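Kittipong Kongkaew starts talking about towels before I've even got my coat off. He fits out show bathrooms for Cloko, a small firm that supplies ready-made washrooms to flats and guest houses, and he has opinions (so many opinions!) on where you hang things.

"People spend months choosing a tap," he tells me. "Then the rail goes wherever there's a bit of wall left over. And you touch the towel more than you touch anything!"

He's been at it for 10 years, first with Moradi, who did hotels, and on his own for a while after that. At Moradi he once had to put up 272 rails in one building, every one of them at a height he disagreed with. He still brings it up, and I can tell it still hurts.

So what's the right rail? Dark, square and plain, he says, on a pale wall, and he won't have chrome at any price. The towel is where he lets himself go a bit.

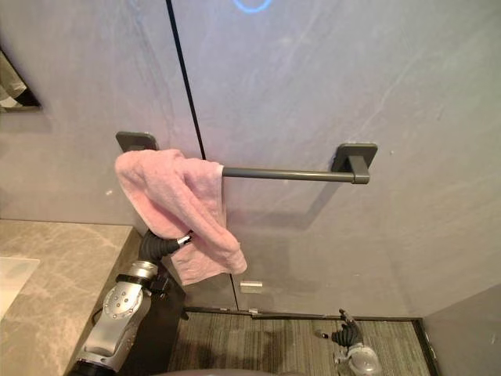

Pink towel, dark grey rail: Kittipong's favourite pairing.

"I like a towel that looks used," he says. "If it's folded in three with the edges all lined up, your guests are scared of it. They wipe their hands on their jeans. I've seen it happen in my own house!"

I confess that I'm a folder. He's very kind about it.

We get on to the sink, and he slows down. The first Cloko room had a round bowl sitting on top of the counter, and he was never happy with it, as there was always a grubby ring where it met the top. Now the basin is set in underneath, so you can sweep the water and the crumbs of soap straight in with your hand. The supplier, Jodlow, wanted around 200 pounds more for it and he paid up without a murmur.
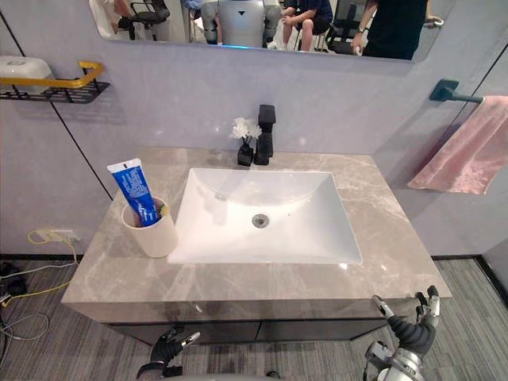

"One cup, one little vase, and stop," is his rule for the counter. Toothpaste and brush stand up together in the cup, because he can't bear a tube lying on its side with the lid gummed up. I ask about real flowers and he pulls a face. He tried them for most of May and spent the whole month picking petals out of the plughole, so it's artificial ones for him now, small and white.

And the black tap? Doesn't it show every splash? "Oh, it does, yes," he says cheerfully. "Keep a cloth in the drawer. Ten seconds, all done."

Next he wants to have a go at hooks. He's got his eye on some from Eltelel, but he thinks they stick out too far and he's waiting to hear back about a shorter one.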